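Reading Orders of Battle, Session 2
Handout, 10 October 2024
Instructor: Sigrún Fogh

An order of battle lists who was where, under whom, and with what. Treat it as a claim somebody made on a certain day. The published ones look tidier than any headquarters ever was.

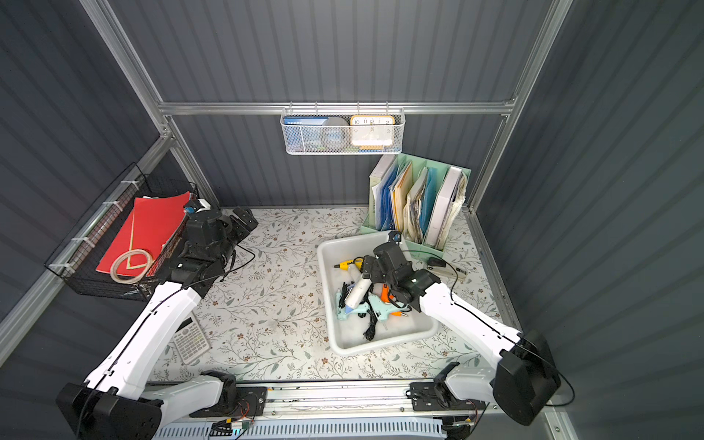 Paper strength is the first thing to doubt. A battalion listed at 200 may have had 55 on the ground, the rest on leave, on loan or never sent. Clerks carried units forward from the last return, and the return before that. A unit's papers can sit together like the red folders in that wire basket and still disagree with each other. Check the date on every sheet before you add anything up.

Second, command lines. "Attached," "assigned" and "under operational control" are three separate things, and most online tables mix them up. 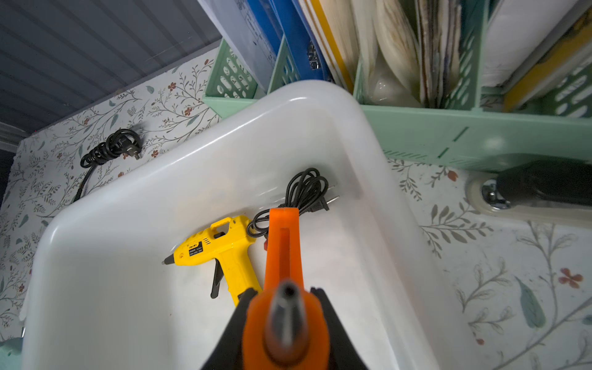
A company attached for a week in January often shows up as a permanent part of its host brigade. Some tables then list it again under its parent, and the total grows by one company that never existed. I have yet to see a long table without at least one of these.

Third, national contingents. Small states like to be on the list. A flag in the table can stand for a full field hospital or for 2 liaison officers with a desk.

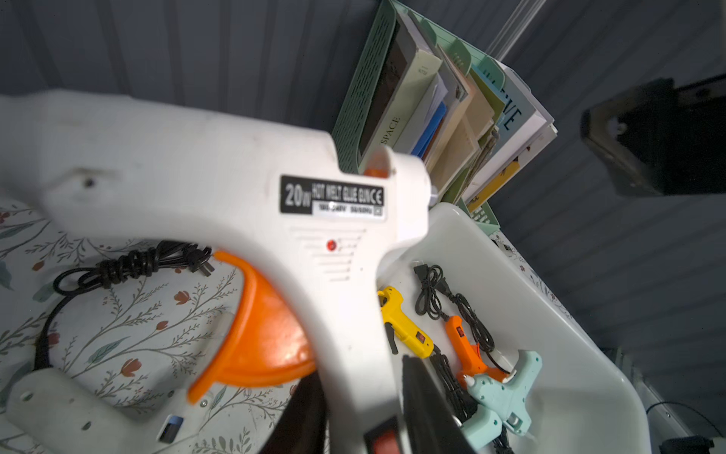
Sixten Sandberg objected last term that a bad table is still better than no table, and that I would leave students with nothing to cite. Fair enough - but cite it with its date and its compiler, and say what it leaves out. Support troops and contractors are usually the first to go missing. 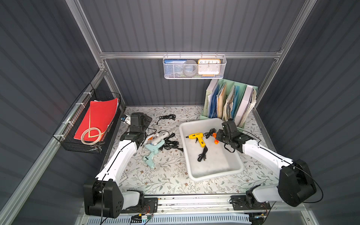
Photo: Sayaka Oshima

For next week: take one table from the reader and trace two of its units back to a dated source. If you can't, write down where the trail stopped. Footnotes that point to another table don't count.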